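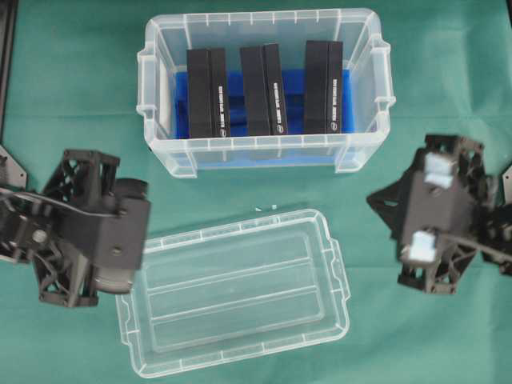 수납/보관 게시판 > 질문·토론
제목: 종이 상자째로 투명 보관함에 넣는 방식, 계속 써도 될까요
글쓴이: 선반맨끝칸
작성일: 13/07/2020
댓글 11

비품장 정리를 다시 하고 있습니다. 작은 장비를 원래 포장 상자에 든 채로 투명 플라스틱 보관함에 넣고, 바닥에는 홈을 낸 파란 폼을 깔아서 상자를 세워 꽂는 방식입니다. 뚜껑은 따로 덮는 형식이고요.

지금 넣은 건 검은색 카메라 상자들입니다. 전에는 서랍에 눕혀서 포개 놓았는데, 맨 아래 것을 꺼낼 때마다 위에 있는 걸 다 들어내야 했고 모서리가 많이 눌렸습니다. 세워서 꽂으니 꺼내기는 편합니다.

걸리는 점을 적어 보겠습니다.
보관함이 생각보다 자리를 차지합니다. 선반 폭이 600mm인데 손잡이 때문에 나란히 놓으면 애매하게 남습니다.
상자와 상자 사이에 폼이 들어가니 그만큼 덜 들어갑니다.
폼 홈이 헐거워지면 상자가 기울 것 같습니다. 아직 그런 적은 없습니다.

보관함은 Illix 중간 크기, 폼은 Estham에서 판으로 사서 직접 잘랐습니다. 비슷하게 쓰시는 분들 의견 부탁드립니다.

파란서랍
저는 찬성입니다. 포장 상자가 있으면 나중에 옮기거나 수리 보낼 때 따로 포장재를 찾지 않아도 됩니다. 6월에 사무실 옮길 때 상자를 남겨 둔 것만 금방 끝났고 나머지는 뽁뽁이 감느라 하루를 다 썼습니다.

박스는버린다
저는 반대입니다. 상자 안에 폼이 있고, 그 상자를 또 폼에 꽂고, 그걸 또 플라스틱 통에 넣는 거잖아요. 삼중 포장입니다. 자주 쓰는 물건이면 상자는 접어서 따로 두고 본체만 칸막이에 넣는 게 낫습니다. 꺼낼 때 뚜껑을 두 번 여는 것도 은근히 귀찮고요.

선반맨끝칸 (글쓴이)
자주 쓰는 건 아닙니다. 한 번 나가면 몇 주씩 나가 있다가 돌아오는 물건이라 상자째 주고받는 게 편합니다. 돌아왔을 때 케이블이 빠졌는지도 상자를 열면 바로 보이고요.

박스는버린다
그런 용도면 이해는 됩니다. 그래도 통에 같은 상자만 있으면 어느 게 나갔는지 구분이 안 될 텐데요. 글자가 어디 붙어 있는지도 중요합니다. 윗면에 라벨이 없으면 세워 놓은 뒤에는 다 똑같은 검은 상자입니다.

선반맨끝칸 (글쓴이)
제품 이름은 긴 면에 흰 글씨로 인쇄되어 있습니다. REALSENSE DEPTH CAMERA D435i라고 적힌 쪽이고, 짧은 면에도 작은 글씨가 있습니다. 통이 투명하니까 무슨 물건인지는 밖에서도 알 수 있는데, 같은 제품끼리 구분하는 건 말씀대로 안 됩니다. 번호를 붙여야 할 것 같습니다. 옆에서 본 사진 올립니다.

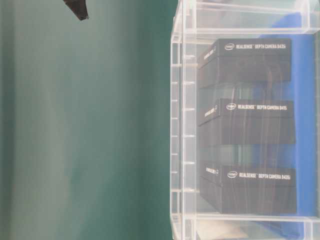
폼재단
번호 스티커는 상자에 바로 붙이지 말고 폼 쪽에도 같이 붙이세요. 상자에 1번, 홈 옆에도 1번. 그러면 빈자리만 봐도 뭐가 나갔는지 압니다. 검은 무광 종이는 스티커를 떼면 표면이 같이 일어나는 경우가 있으니 처음에는 약한 걸로 붙여 보시고요.

폼 홈이 헐거워지는 건 홈 깊이 문제가 큽니다. 얕게 파면 상자 윗부분이 흔들리면서 입구가 벌어집니다. 저는 상자 높이의 3분의 1까지는 들어가게 팝니다. 폭은 상자 두께보다 1mm 좁게 자르면 됩니다. 더 좁히면 뺄 때 폼이 딸려 올라옵니다.

파란서랍
딸려 올라오는 건 바닥에 양면테이프만 붙여도 해결됩니다.

폼재단
양면테이프는 말리고 싶습니다. 나중에 폼을 갈 때 바닥에 끈끈이가 남습니다. 투명한 통이라 더 지저분해 보여요. 폼을 통 안쪽 치수에 딱 맞게 자르면 마찰로 버팁니다.

파란서랍
저는 2년째 붙여 쓰는데 괜찮습니다. 통 바닥 볼 일이 별로 없어서 그런지도 모르겠습니다. 갈게 되면 후기 쓰겠습니다.

습도계
다들 폼 얘기만 하시는데 뚜껑부터 확인하세요. 투명 보관함 뚜껑은 대부분 밀폐가 아닙니다. 걸쇠가 있어도 먼지만 막는 정도입니다. 장마철에 창고에 두면 종이 상자가 먼저 눅눅해집니다. 저희 창고는 작년 여름에 습도 91%까지 올라간 날이 있었고, 그때 종이 포장은 전부 모서리가 울었습니다. 통에 넣어 둔 것도 마찬가지였습니다.

제습제는 폼 위에 올려놓지 말고 통 벽과 상자 사이에 세워 넣으세요. 물이 고이는 염화칼슘 제품은 쓰지 마시고 실리카겔로 하시면 됩니다. 저는 Stuvus 소포장을 통 하나에 8개 넣습니다.

박스는버린다
8개는 너무 많은 것 같은데요. 에어컨 있는 방이면 한두 개로 충분합니다. 글쓴이님 비품장은 실내 아닌가요?

선반맨끝칸 (글쓴이)
실내입니다. 다만 주말에는 냉방이 꺼집니다. 일단 두 개씩 넣어 보고 습도계를 같이 넣어 두겠습니다.

번호는 폼재단 님 방식으로 하겠습니다. 양면테이프는 안 쓰는 쪽으로 정했습니다. 선반 폭은 계산을 다시 해 보니 보관함을 90도 돌려서 손잡이가 앞을 보게 넣으면 해결될 것 같습니다. 선반 깊이가 충분한지는 내일 재 보겠습니다.

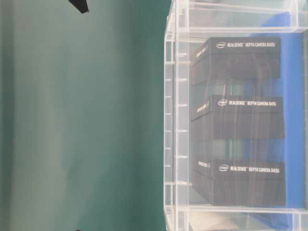
첨부: 투명 보관함 옆면, 안쪽은 파란색

폼재단
돌려 넣으실 거면 글자 방향도 미리 보세요. 앞에서 당겼을 때 긴 면이 옆으로 가면 제품 이름이 안 보입니다. 저는 Wattimena 선반에 그렇게 넣었다가 손잡이 옆에 라벨을 따로 만들어 붙였습니다. 통 겉면에 내용물 이름하고 번호 범위만 적어도 됩니다.

습도계
통을 위로 쌓을 계획이면 그것도 말씀해 주세요. 뚜껑 가운데가 들어간 모양은 같은 회사 제품끼리만 맞물리는 경우가 많습니다. 다른 회사 통을 얹으면 밀립니다.

선반맨끝칸 (글쓴이)
쌓지는 않고 한 칸에 한 층으로 둘 생각입니다. 라벨은 통 겉면에도 붙이겠습니다. 선반 깊이를 재고 나서 여기에 이어서 적겠습니다.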